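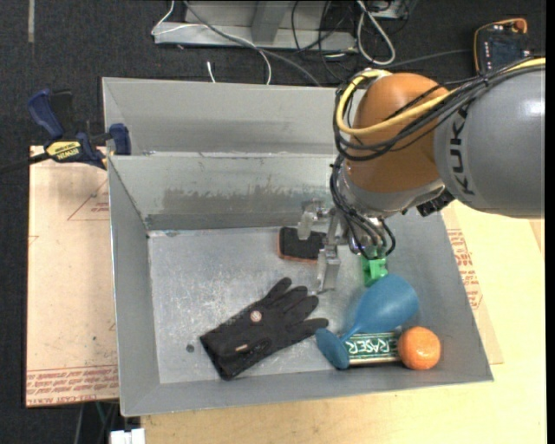

Collecting Pick Attempts for a Bin Sorting Model
Project report, fall term
Leandro Fuentealba, with Celeste Garrido and Oskari Kuusisto
October 12, 2025

What we set out to do

When we signed up for this project I figured the hard part would be the learning. We'd have the arm grab things, feed the results to a network, and then spend the whole term fighting with the network. Well, the network took one long weekend and the grabbing took everything else, so most of this report is about grabbing (sorry, Oskari, I know you wanted more graphs).

The goal was a set of labeled pick attempts from a cluttered metal bin. The model gets a picture of the bin from our fixed camera plus a proposed grasp, and it has to guess whether that grasp will work. To train it we needed lots of tries, including plenty of bad ones. Our advisor, Eulalia Tapia, told us early on that a set full of easy successes would be pretty useless, and she was right about that.

Setup

The arm is a KUKA, and it works over two gray sheet-metal bins. The idea is that it picks from one bin and drops into the other, and when the first one is empty it swaps direction, so in theory you can leave it going and eat lunch. The bins are clamped because in the first week they kept creeping across the table every time the gripper bumped a wall. I borrowed an IRWIN bar clamp from the wood shop and that was the end of the creeping!

The control code came from Maximiliano Insaurralde, who did a version of this project before us. We named our branch of it Samura. It picks a grasp, saves the picture, runs the motion, saves another picture, and writes one line to a log. Celeste rewrote the log part so that a crash in the middle of a run doesn't wipe out the whole session, which happened to us twice before she fixed it.

The objects

We wanted things that fail in different ways. A black fabric glove is great for this. You can pinch it nearly anywhere, but it sags and drags, and sometimes it brings a neighbor along. Erasers lie flat against the floor of the bin, so the fingers have to come down really low to get anything. We used a dark one and one with a green label. The orange rolls. The blue plastic goblet was my favorite, with its fat bowl, skinny stem and flat foot. A grasp on the stem and a grasp on the bowl are basically two different problems, and when the goblet is lying on top of an eraser you get a third one for free.

Before each session one of us dumped everything in and stirred it by hand. We tried to be random, but Celeste noticed that I always ended up with stuff bunched against one side. After that we took turns.

Running it

We ran 57 sessions and each one was set to 96 attempts. Not all of them finished. The usual trouble was the cables. They loop around the wrist, and if the tool turned too far one way they'd pull tight and the arm would stop itself. Oskari put a limit on the wrist angle, which helped a lot but also means our data has no grasps past that limit. If somebody uses the set later, please remember that part.

Labels were the other headache. At first we called a pick good if the fingers stopped before closing all the way. That works okay for the orange and is terrible for a thin fold of glove, where the fingers close almost completely and you've still got it. So we switched to comparing the before and after pictures, and anything the comparison wasn't sure about went into a folder for us to check by eye. I did most of that folder on the bus.

We also had to decide what to do with double picks. Glove plus eraser, is that a success? We argued for a whole afternoon and went with a separate label. For training we count it as a failure, but it's kept in the log so anyone can change their mind.

What the model learned

It got good at the orange first, then the goblet bowl. It stayed nervous about erasers near the walls, and I kind of agree with it. The sloping sides push the fingers off line and a lot of those tries really did fail. The pale scratches on the bin floor fooled it for a while too, and it would give nice high scores to bare metal. Adding more attempts aimed at empty floor calmed that down.

Things I'd change

I'd write the label rules before collecting anything. We relabeled the early sessions and I don't totally trust them. I'd also add more soft objects, since one glove isn't enough to say the model understands cloth. Celeste wants to try the whole thing with a different bin in January, and the logs and code are in the Samura folder if she does.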